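この記事は4分で読めます

一月の朝六時、台所の床がとにかく冷たい。靴下を二枚はいて、やかんを火にかけて、さてパンをこねるぞと腕まくりするまでに、毎回けっこうな気合いが要ります。それでも私、この冬はもうずっとパンを焼いてるんです。きっかけは、駅裏の製パン教室「シルム(Sirum)」の体験レッスン。参加費3000円で、食パンを一本持ち帰れるというので、正直それ目当てでした(食いしん坊なもので)。

ところが帰り道、まだほんのり温かい紙袋を抱えていたら、もう次はいつ焼こうかと考えていたんですよね。家に着く前に耳をちぎって食べちゃったのは内緒です。
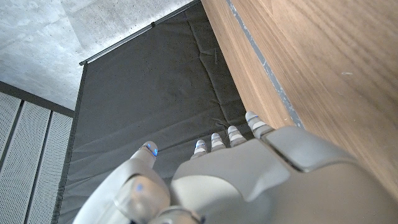 こねる作業って、最初はみんな力でやろうとするんです。私も肩からぐいぐい押して、十分でへとへと。教室で直されたのは手の向きでした。手の甲を上にして、指先を前へ向けて、手のひらの付け根で生地を向こうへ送り出す。それで折り返して、九十度まわして、また送る。リズムがつかめると、べたべただった生地が急にまとまってきて、つるんとした顔になるんですよ。あの瞬間がもう、たまらなく好き!

粉は国産をあれこれ試して、いまはメルヌーラ(Mernura)という小さな製粉所の強力粉に落ち着きました。400グラムで型ひとつ分。ここの粉は水をよく吸うので、いつもの分量だと少し硬めになります。大さじ一杯足すくらいがうちの台所には合っていました。袋の口はクリップで留めて冷蔵庫へ。野菜室だと玉ねぎの匂いが移る気がして、私は上の段に入れています。

あと道具。こね台は、北欧雑貨の店「ボストレム(Boström)」の木の板を買いました。2000円台で見つけたのに、レジの横にあったバターナイフまで連れて帰ってしまい、結局そこそこの出費に……。でも板の上で生地が動く音、いいんですよ。ぺたん、とん、って。朝のラジオより目が覚めます。
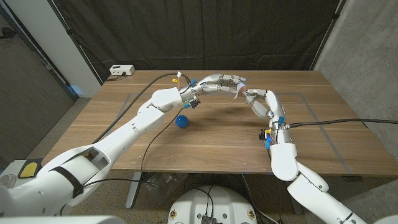 読者のまゆげパンさんからは、冬場は一次発酵がまったく進まず、二時間待っても生地がぺたんこのままだった、とお便りをいただきました。わかります、わかりすぎる。うちも十二月に同じ目にあって、昼に食べるはずのパンが夜のおやつになりました。それからは発泡スチロールの箱にお湯を入れたマグと生地を一緒に入れて、ふたをしています。お湯は途中で一回替えるだけ。時計はあまり見ないで、粉をつけた指をさして、穴がそのまま残るかどうかで決めます。

そうそう、焼きの話も。オーブンは中古で譲ってもらったチラリ(Cilari)の古い型で、右奥だけやたらと火が強いんです。おかげで最初の頃の山食は、片側だけ日焼けした人みたいになっていました。いまは途中で型の前後を入れ替えて、色が早くついた日はアルミホイルをふわっとかぶせています。焼き上がったら型ごと台にとんと落として、すぐに出す。これをさぼると横がへこむんですよね。三回へこませてようやく覚えました。
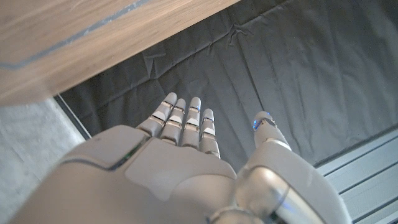
焼きたてはすぐに切っていいの? 食パンなら、粗熱がとれるまで一時間は待ってください。熱いうちに包丁を入れると断面がつぶれて、中がねちっとしてしまいます。

と言いつつ、私は端っこだけ待てません。手でちぎって、バターをのせて、立ったまま食べます。お行儀は悪いけれど、早起きした人の特権ということで。来月はくるみとレーズンを入れるつもりで、もうくるみだけ買ってあります。半分くらい、つまんでしまいましたけど。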